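Drirkbridge Robotics Club
Tabletop Sorting Project – Final Report
20 January 2021

1. Purpose

Our project started in September. The goal was to get the club's arm to pick small items off a table and put them back down at a chosen spot without knocking over whatever was next to them. We named the control program Stenow. An older program, Bassey, was written by last year's group, and we kept its safety limits and its stop command.

2. Setup

All work was done on the long table in the Plorkstead building. We used everyday items of different shapes and sizes, because the gripper has to open to a different width for each one. The puzzle cube was the item we used most. It stayed on the table as an obstacle even when the arm was working on something else.

Stenow runs in two parts. The first part finds the item and picks an approach angle. The second part moves the arm and closes the gripper. We limited each attempt to 8 seconds. If the grip was not confirmed by then, the arm backed off and the attempt counted as a miss.

3. Work at the table

We changed the layout of the items between sets. In the early sets they were far apart. Later we moved them closer together – this was much harder for the approach step, and most of our misses came from here. 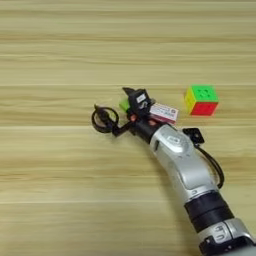
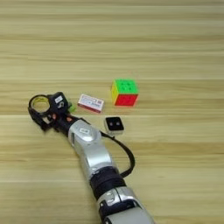
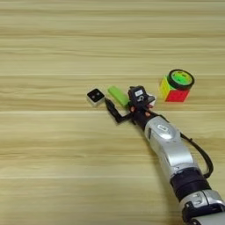
Figures 1–3. The arm at the table, with the puzzle cube to its right.

4. Results

We logged 1266 attempts in all. Nearly 3000 lines of log text came out of them, and sorting through it took longer than we had planned.

Flat boxes were the easiest items once the gripper was lined up with the long side. If it came in at the wrong angle, the box turned and slid out. Small cubes gave steady results. Round items were the worst, and we dropped them from the last sets.

The most common fault was the approach angle. Stenow measured from the center of the item and did not allow for the width of the fingers, so it sometimes bumped the neighbor on the way down. We added a margin on each side and this helped. The second fault was the cable. On wide turns it dragged on the table, and we had to slow those moves down.

5. Next steps

We want to fix the cable to the arm at 3 points and run the close layouts again at full speed. The margin should also be set for each item separately. Right now it is one number for everything, and it is too large for the small pieces. The code and logs are in the club folder under Stenow.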